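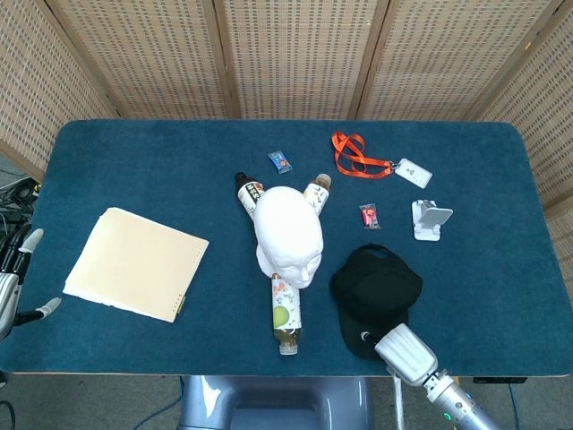

4 min read

The choir loft on Thursday evenings

When I moved to Okcombe I did not look for a parish. I looked for a flat, a dentist and a shop where they sell proper buckwheat, in this order. The church I found because of the rain. I went in to be dry, there was a Mass with few people, and I stayed until the end and then three years more.

I want to write down how the singing is there, because in November we will have our patronal feast and I have been asked to help with the music, and I think better when I write.

In the church of my childhood there was no organ. We had only voices, and everybody took part, also those who sang badly. My grandmother sang very badly and very loudly. The priest began a line and the people finished it, and as a child I believed this was a law of nature. So it was strange for me at first in Okcombe, where the people hold the hymn book open in front of them and many do not open the mouth. I do not say this to complain. They were praying, I could see it. But I missed the noise.

In my second winter I joined the choir. We are 12 when all come, and all come at Christmas. We practise on Thursday at half past seven in the loft, where it is so cold that the sopranos keep their gloves on. The organ was repaired before my time and it still has one pedal note which answers late, so you learn to wait for it. I have asked if it can be mended. The answer was a figure: 2,000 pounds. For the moment we wait for the note.

What I did not know before is how much a choir must decide. Which verses to leave out. Whether the psalm should be sung when the only person who can lead it has a cough. If we sit or stand at the offertory. In my old church these things were simply done in the way they had been done, and if somebody had asked why, I think it would have sounded rude. Here we talk about them, sometimes for a long time, and go home late. At first it made me tired. Now I like it, because in the talking I have understood some parts of the Mass which I had passed through for years like a person half asleep.

For the feast I have suggested one short piece from home, a setting of the Lord's Prayer by Yatsenko. This is not the famous composer of anything. My old parish used his music from handwritten copies and I have never seen it printed. It has four parts and a very simple tune, nearly on one note, and it moves only at "daily bread". When I was a child I waited for this place. I have written the English words under the notes myself, and it was harder than I expected. English has so many short words! Where we have one long word with a soft end, in English there are three hard little ones, and the music becomes like steps on a stair. I tried it 17 times. The version we are practising is the last one, and I am still not happy with "trespasses", which has too many letters s for a cold loft with an echo.

The other singers have been kind about it. One of the basses said it was like humming while you wash the dishes, and I was a little offended, and then on the bus I thought that this is quite near to what prayer was in my grandmother's kitchen.

There will also be a collection at the feast for the mission school at Marura, which our parish has supported for many years. The hope is to reach 3,000 pounds for a new roof before their rainy season. Children from the first communion class will carry the letters from the school to the front, and we must sing something until they arrive there, and children walk either very fast or very slow. I have put down a hymn with six verses and we will stop when we need to stop.

The choir from Wistus will come also, if they find enough cars. Last year they sang with us at Pentecost and they were better than us, especially the tenors. I was told afterwards that one should not compare, but everybody in our loft was comparing.

I still have to copy out the alto part again, the first copy has a wrong note in the second line and all the altos have now learned it. Maybe I should leave it in. It does not sound so bad. I will ask them on Thursday, and I must remember to bring a pencil and the thick socks.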